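The kitchen league: how a student club at Hosden learnt to score a bowl

By Liên Cù
2025-09-03

The rule book for the Hosden Kitchen League runs to 22 pages, and nine of them deal with bowls. The rest cover doors, drawers, network access and what happens when two teams submit the same code.

The league is run by the robotics club at Hosden, a technical college with no robot arm of its own. Members work in simulation. Each team writes a controller for a white seven-jointed arm with a two-finger gripper, and the controller is sent to a server that loads a kitchen, places the objects and starts the clock. Kitchens differ in layout, flooring, wall finish and cupboard height. Teams see three of them during practice and are scored on others.

Last season 64 entries reached the server before the first deadline. Most failed in the same way. The hand closed at the centre of the bowl, where there was nothing to close on, and then rose with the fingers together. The club now teaches the rim grasp in the first session, before any work on planning.

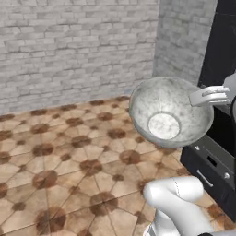

A rim grasp has a known weakness. The mass of the bowl sits well to one side of the fingers, so the bowl turns about the contact point as soon as it leaves the surface. With a small bowl the effect can be ignored. With a wide mixing bowl it cannot, and a controller that assumes the bowl stays level will misjudge the clearance it needs at a shelf edge. The rule book allows any angle in transit. Only the final pose is scored, and the bowl must be released and at rest for two seconds before the points are given.

Friction was the subject of a long argument in the club. The first version of the task used a single high value for every object, which made gripping easy and taught very little. The present version draws a value at random from a fixed range at the start of each run. Teams are told the range but not the draw. Foten, the team that won the spring round, dealt with this by closing slowly and checking the finger gap for movement before lifting. The check added four seconds to every run. It cost them the speed bonus, and they finished first on completed placements.

Song, a team of first-year students, took the opposite course. Their controller lifts at once and makes a second attempt if the gap falls to zero. The method is quick when the bowl stays where it was, and poor when it has rolled under a cabinet.

Cupboards come in the second half of the season. A run may begin with a door closed, partly open or fully open, and the controller has to work out which. An open door is an obstacle as well as an opening. It takes up space the elbow may need, and a path planned for the hand alone will often put the forearm through it. 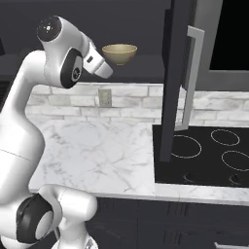 Collision with a fixed surface costs 10 points, and a run is stopped after the third. Contact with a door is free below a set force, since nudging one aside is a fair way to make room. The limit was raised in November after Bindusham, the only team made up entirely of second-years, showed from their logs that the old figure could be exceeded by the door's own hinge spring.

Each final entry is run 400 times. The club publishes the full table of results, including the seeds, so that any team can replay a failed run step by step. Members say they spend more time on replays than on writing code. A typical session has one run on the projector, paused a few frames before the slip, with joint torques plotted in a second window.

The coming season adds a task with lids. The draft rules are on the club's page, and comments are open to anyone who entered a controller last year.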